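The long wait for the slow bus

By our transport correspondent

The 16 leaves Wilta at eleven minutes past the hour, except when it leaves at fourteen minutes past, or when the driver has gone to see about the toilets at the depot. It reaches Cluton, in theory, an hour later. In between it calls at every lay-by, farm gate and retirement bungalow in the valley, and for most of that hour you could overtake it on a well-maintained bicycle.

I have been riding it since November, at first out of necessity (the car failed its MOT on grounds the garage described as "where do you want me to start") and then out of something closer to stubbornness. A bus that takes sixty minutes to cover a distance a crow would consider a warm-up has a hold over its passengers. You stop fighting it somewhere past the quarry.

Country buses have been dying for as long as I've been alive. My grandmother complained that the service had gone to the dogs, and hers ran until midnight and carried parcels. Mine stops at ten to six. If you work in Cluton and your shift ends at six, the timetable invites you to consider your life choices for thirteen hours and then try again in the morning.

The regulars have arranged themselves around this in the way that people arrange themselves around a low beam. There is a woman who does her big shop on two separate mornings, as the bus home allows only as much as can be held on a knee. There is a man who gets on at Neleck, rides to Chae and rides straight back again, and who told me, when I was rude enough to ask, that the heating on the bus was better than his. Schoolchildren occupy the back seat by hereditary right. They all know where the suspension is worst and lift themselves an inch off the seat a moment before it comes. 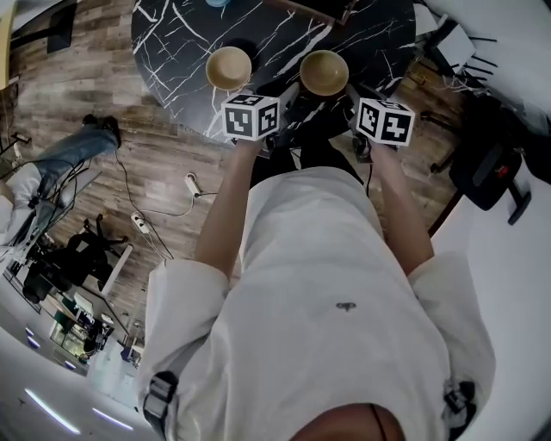
The trouble with a bus like this is that it is always being saved. It was saved when I was at school, by a petition. It was saved again when the old operator gave up and a new one appeared with three vehicles and a logo of a leaping hare, which everyone agreed was ambitious. Each time it was saved it came back a little smaller. The evening run went first, then the Sunday service, then the detour up to the church at Chae, where the stop remains, with its pole and its bench and its laminated timetable for a bus that last came when the laminate was clear.

People still sit there. I've seen them from the road. It is a nice bench.

The case against the 16 is easily made, and is made every spring when the budgets are gone through. Too few people use it. Too few people use it because it comes every two hours and finishes before tea. It comes every two hours because too few people use it. You can go round this particular roundabout all day, and several consultations have. The last one asked us to rank our "journey priorities" from one to five, and offered no box for "getting there".

What was proposed in its place was a service you summon by telephone. You ring before noon, you say where you are and where you'd like to be, and a minibus comes for you within a window. I tried it over three weeks. The minibus was clean, the driver was charming and the window was the size of a barn door. On my second attempt I was collected so early that I travelled to the dentist with half a slice of toast in my coat pocket. On my third I was told, very kindly, that the whole of Cluton was full. 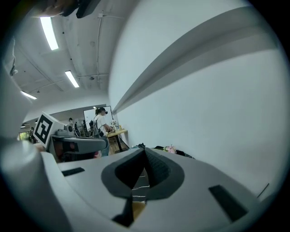

Photograph: supplied

It suits some people very well, I should say. Anyone who lives up a track and has one appointment a month will find it a godsend, and I met a couple on it who hadn't been into town without begging a lift for years. But you can't be spontaneous by telephone before noon. You can't look out at a bit of sun and decide to go and buy a cardigan. The old bus, for all its wheezing, was a thing you could simply walk up to, and it would take you without wanting to know why.

It would also introduce you to everyone else. On the 16 I have been shown a hernia scar and been given a marrow. I have heard both sides of a dispute over a hedge, one on the way out and one on the way home, and was unable to look either party in the eye at the Neleck stop for a fortnight. None of this will be found in the passenger figures.

The car passed its retest in the end, after an outlay that would have kept me in day tickets until retirement. It sits outside the house now, ready to get me to Cluton in a third of the time. I used it twice last week. The other mornings I walked down to the shelter at Wilta with a flask, stood next to the woman with the shopping bags, and listened to her explain that it was late again.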